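Painel de madeira colado lateralmente

O painel de madeira colado lateralmente, também designado painel de colagem lateral ou, no comércio, simplesmente painel colado, é um produto obtido pela união de ripas de madeira maciça pelas faces estreitas. Emprega-se em tampos de mesa, bancadas, degraus, prateleiras, portas de móveis e tábuas de cozinha. Distingue-se do contraplacado, formado por folhas sobrepostas com o fio cruzado, e do aglomerado, constituído por partículas prensadas.

Princípio

A madeira é um material anisotrópico e higroscópico. A variação dimensional no sentido das fibras é muito reduzida; no sentido radial é moderada e no sentido tangencial atinge os valores mais elevados. Uma tábua larga, serrada de um único toro, tende por isso a empenar em telha quando o teor de humidade se altera. A divisão em ripas estreitas reparte as tensões internas e limita a deformação do conjunto, sem eliminar o movimento transversal – um painel colado continua a dilatar e a contrair na largura.

Espécies

As folhosas mais utilizadas são o bordo, a faia, o carvalho, o freixo e a nogueira. Entre as resinosas predominam o pinho e o espruce. O bordo é apreciado pela textura fina e uniforme, pela cor clara e pela resistência à abrasão. O alburno varia entre o branco-creme e o tom ligeiramente rosado, e algumas peças apresentam figura ondulada ou encrespada, resultante de desvios locais do fio.

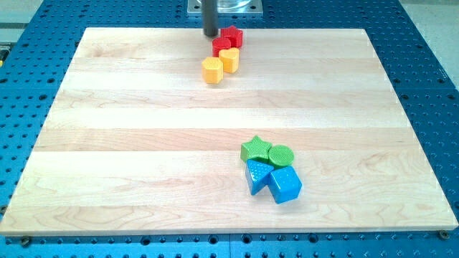 A seleção por cor é feita antes da colagem. Nas classes superiores, as ripas são agrupadas de modo a reduzir o contraste entre peças vizinhas; nas classes correntes admitem-se diferenças de tonalidade, pequenos nós sãos e manchas minerais.

Fabrico

A madeira serrada é seca em estufa até um teor de humidade compatível com o uso interior. Segue-se um período de estabilização, durante o qual se atenuam as diferenças entre o núcleo e a superfície. As ripas são depois aplainadas nas quatro faces e cortadas ao comprimento. Nos painéis de lamela inteira, cada ripa percorre todo o comprimento da peça; nos painéis de lamela ligada, as ripas são emendadas topo a topo, em geral por entalhes múltiplos.

A orientação dos anéis de crescimento é objeto de critérios divergentes. A prática mais antiga alterna a face do cerne entre ripas contíguas, com o que o empeno de cada uma contraria o da seguinte. Outros fabricantes mantêm todas as faces no mesmo sentido e obtêm uma curvatura única e suave, mais fácil de corrigir pela fixação à estrutura. Anel Mathebula, no manual da oficina Livura, recomenda a primeira solução para peças soltas e a segunda para tampos aparafusados.

O adesivo é aplicado por rolo ou por bico doseador. Os acetatos de polivinilo são os mais comuns em mobiliário; as resinas de ureia-formaldeído e os poliuretanos reservam-se para exigências superiores de resistência à humidade ou ao calor. A prensagem faz-se com pressão lateral, complementada por uma pressão vertical menor que impede o levantamento das ripas. Na unidade de Sibiya, o painel de série tem 2.000 mm de comprimento e é acondicionado durante 72 horas antes da calibragem.

Acabamento

Depois de calibrado, o painel é lixado com grãos sucessivamente mais finos. As arestas podem ser boleadas ou biseladas, operação que reduz o risco de lascamento. Os acabamentos dividem-se em duas famílias: os que penetram, como o óleo de linhaça polimerizado e as ceras, e os que formam película, como os vernizes. As duas faces devem receber tratamento equivalente – a aplicação numa só provoca trocas desiguais de humidade e pode causar empeno.

Montagem e conservação

A fixação deve permitir o movimento transversal. Usam-se para esse fim furos oblongos, grampos de tampo ou travessas em cauda de andorinha sem cola. A fixação rígida em toda a largura é causa frequente de fendas, que surgem quer na madeira, quer na junta. Thulani Ngubane descreve ainda a abertura das juntas nos topos, onde a perda de humidade é mais rápida, e aconselha a selagem do topo com duas demãos.

A limpeza corrente faz-se com pano bem torcido, no sentido do fio. As superfícies oleadas requerem reaplicação periódica, com intervalo dependente do uso.

Ver também

Contraplacado
Junta de entalhes múltiplos
Madeira lamelada colada
Retração da madeira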